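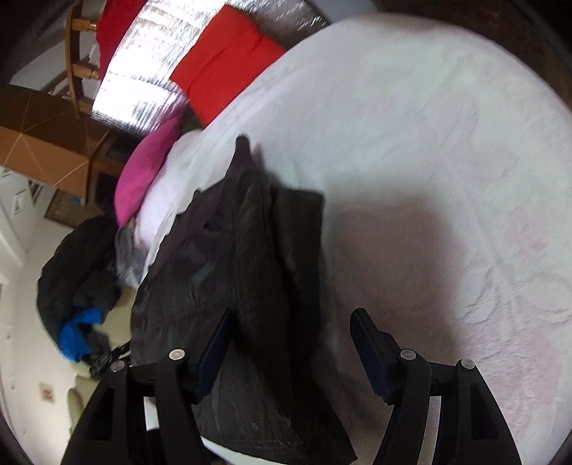
Why would anybody need more than a few dozen of these, a reader asked in the comments on my last post. Surely after fifty or so the thing has the idea? I started typing an answer under the comment and it got so long that you're all getting it as a post instead.

So! For anyone new, I've been collecting examples of picking up and folding clothes with a hand-held gripper. You squeeze it, the two fingers close, you do the job the way you'd want a robot to do it, and the recording goes off to be learned from. The project is called Walovetti (no, I don't know either) and I do my share at home, in the bedroom, in the evenings mostly. As of Sun 15 January I'm at 2521 recordings. I had to look at the upload page twice.

Back to the question. Fifty would be plenty if cloth behaved itself. A mug is a mug from every side, more or less. Put a jacket down on a bed ten times and you have ten different objects, and I mean really different, the collar is underneath, or one sleeve is inside the other, or the whole thing has bunched up into a peak and you can't tell front from back. I sometimes stand there for a good few seconds working out where to grab, and I've been getting dressed by myself for decades.

My first batch was terrible, by the way. I did 431 of them in August and I was so proud. I'd cleared the bed, smoothed the sheet, laid each thing down nicely and picked it up by the shoulder seam every single time. The notes that came back said, very politely, that they were all the same. A model trained on those would do great as long as somebody had already laid the jacket out flat for it! So now I throw. I stand at the side of the bed and toss whatever it is, and wherever it lands is where it starts. No fixing. If it lands half on the pillow, it starts half on the pillow.

I've also stopped tidying up before a session, which I can't say has been a hardship. Clothes on the floor, cushions wherever they ended up, boxes, bags, all of it stays. People's bedrooms have stuff in them.

Dark fabric is my least favorite. Black on black, the folds just vanish, especially once the light goes. I've caught myself going by feel, which is cheating in a way, because the feel doesn't get recorded, only what the camera sees and what the fingers do. My rule now is that if I can't spot the edge I'm going for, I move around until I can, and that moving around stays in the recording. I asked whether I should trim it and was told please don't.

Same with the misses. I used to delete any take where the cloth slid out of the pads. Now if I drop it and go back and get it, I keep the lot. If I drop it and just give up, I mark it as failed and it goes in a separate folder. I have 56 in that folder, and I'd say most of them are one slippery rain jacket I bought at the Mazza outlet.

A few things I've picked up, if you're thinking of joining in:

Go slower than you want to. My early ones look like I was late for a train.

Keep the fingertips in view the whole way through. I tend to tuck my wrist in when I'm tired, and then there's nothing to see but sheet.

Change the bedding now and then. I have 4 sets and I swap every few days, and a plain white one with a bit of pattern in it has been fine so far, though stripes are easier on my eyes.

Stop when your hand hurts. The grip is okay for half an hour and then my thumb starts complaining. The Wutis people on the forum swear by tape around the handle, but I tried it and it just got sticky.

What I can't tell you yet is how well any of it works. The last model got a try at the Fokthorpe workshop and I'm told it did well with towels and made a real mess of anything with a hood. Hoods! I've hardly done any hoods. So that's this week, hoods, and I'm borrowing a couple from next door because I only own two.

Oh, and to whoever asked about socks: no. Not until someone works out what to do about pairs.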